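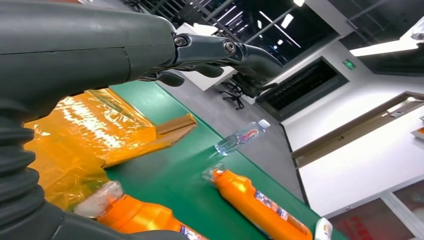
I've worked the sorting line at Lindgate for 9 years and people keep asking me what the robots have changed, so I'm putting it in one place. Long thread. I sort for a living and I don't speak for the company.

Background for anyone new here. Lindgate takes in mixed packaging from offices and small stores, and we separate it. Bottles, film, cardboard, and whatever else people throw in with them. The main floor is in Jenilham. The practice table is in another building and I go over there two shifts a week.

At the practice table we lay out the same kind of stuff we get on the line and the arm works on it. One of us stands by and says what we'd have done with each piece. I volunteered for it. The pay is the same as the line.

The system is called Kikosus. I don't know what the name means. The first one went onto the main floor in March, at the far end of line two, and everyone on that shift watched it for most of the morning.

What changed first was the breaks. When it was all people, the line stopped and we all went at once. Now the robot end keeps going and we go in pairs. I used to eat lunch with the same group every day. Now I eat with whoever I'm paired with.

That sounds small. It bothered people more than anything about the picking did. Widad Nimri, who has been here longer than me, raised it at the shift meeting and we got one full-crew lunch a week back.

Second thing is the pace. Before, if the belt was loaded heavy, you could call for it to slow down and the lead would slow it. You still can, but now the call gets logged and you have to pick a reason from a list. People call less often than they did. I don't think the work got any easier.

Third is which pieces we get. The robot end is set up to take bottles. Film mostly stays with us. So do the odd things, the stuff stuck to other stuff, bags with something in them. My hands do fewer pieces in a shift and each one takes more thought. I go home less sore in the shoulders and more tired in the head.

Numbers, for those who asked. My old target was 1000 picks an hour across a two-person station. Now it's 600, and it only counts the mixed pieces. On paper that's a break. On a bad load 600 is harder to hit than 1000 used to be.

About jobs. No one on my shift was let go. Two people left and were not replaced, so the crew is smaller. I'm giving you both halves of that and you can decide what to call it.

The overnight shift is a different story. They went from a full crew to a short one, and most of those people were moved to days or to the Yammine site. Yammine is a long drive if you live on this side of town. A couple of them carpool now.

Back to the practice table, because that's where most of the questions come from.

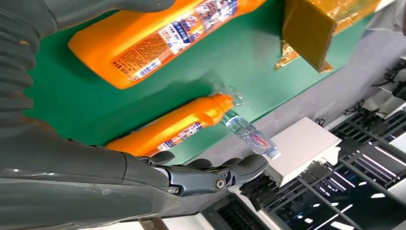
Bottle work at the practice table. Two orange ones and a water bottle, with the fingers just short of the water bottle.

Clear bottles are the ones I'd point to if you want to understand the job. You look through them and see the table. I find them by the cap and the label, and I never noticed I did that until someone asked me to explain it out loud.

That has been the strangest part for me. I've done this for years without putting it into words. Now I get asked why I took the bottle before the cardboard, or why I turned it first, and I have to stand there and think. Sometimes my answer is that I don't know.

Imad Masri runs the table sessions. He came from maintenance, so he knows the building and he knows us. He writes down what we say and he doesn't fix our wording. I've seen my own sentences in his notes, swearing included.

I asked him straight out if I was teaching the thing to take my job. He said parts of it, yes, and the parts it took would depend on what the plant decided to pay for. I would rather have that than a poster in the break room.

Training came up a lot in my replies last time. Lindgate offered a course for anyone who wants to move to the robot side: clearing jams, changing worn parts, restarting after a fault. It's done on paid time. I finished it. The raise was 1290 dollars a year before tax.

Things I'd tell another plant about to do this. Ask about breaks before it goes in. Ask who gets called when it stops at night and how long they have to get there. Get the new target in writing, with what counts and what doesn't.

Also ask who cleans it. We didn't ask, and it ended up with the line crew at the end of shift. It took a couple of months to get that put on the clock as paid time.

Do I like it? Some days. I like the table shifts – it's quieter, and I get to talk to people about work I know well. I don't like hearing the belt run while I'm walking to lunch. I still haven't gotten used to that.

A few answers from the replies. Yes, we still wear gloves and glasses on the line. No, I don't get to drive the arm. Yes, the line lead can stop the robot end, and so can anyone standing next to it, there's a button. I've pushed it twice.

Someone asked about the union. We don't have one on this site. The lunch thing got fixed because Widad brought a signed sheet to the meeting with almost the whole shift on it.

Last one for tonight, I'm on early. If you work a line and yours is going through the same thing, tell me what happened to your targets. I'd like to compare before our review in March.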